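发件人：Liduseck 活动室物资组
日期：9/7/26
主题：回复：罐装饮料和地垫的摆放

各位好，先回上封信里的问题，原文留在下面。

> 上次说饮料台要改成铺地垫、放托盘，有两点想问清楚。
> 一，拼接地垫还是用蓝色的那种吗？Wilville 仓库里存的够不够？
> 二，有的罐子上缠了胶带，这种还发不发，要不要退给 Jang？

地垫还是用蓝色的泡沫拼接垫。Wilville 现有 100 片，饮料台用 21 片，够了，不用再买。铺的时候把齿口对齐压实，接缝鼓起来的话，细高的罐子容易站不稳。绿色浅托盘放在垫子中间，罐子先立在托盘外面，点完再往里放。 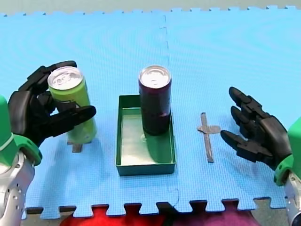 垫子上贴的深灰色小条胶带请不要撕，撤场时统一清理。垫子脏了用湿布擦，不要拖到外面冲水，上回冲过的几片到第二天还没干透，叠起来有味道。托盘用完摞好，放回门边的架子，不要和纸杯混在一个箱子里。

第二个问题，缠胶带的罐子不退，也不发给来宾，单独放一箱，箱外写“练习用”。胶带不要揭，揭完罐身发黏，更难收拾。拉环已经打开的不要放进这一箱，直接倒空回收。

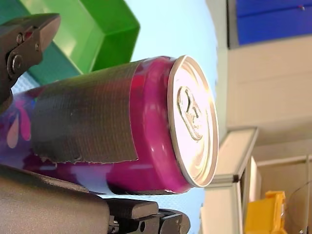
罐身缠深灰色胶带的紫红色饮料，拉环未开。

数量方面，Jang 这批一共 3,000 罐，其中 1,000 罐留在 Liduseck，剩下的送 Stallilham。送货单我放在共享文件夹里了，收货的人核对箱数后签字，破损的在备注栏写明是压瘪还是漏液，两种情况供货方处理的办法不一样。

11月那场的用量还没定，Stallilham 那边报上来以后我再发信。需要多领托盘的，请直接回复到列表，写清楚个数和取货时间。

物资组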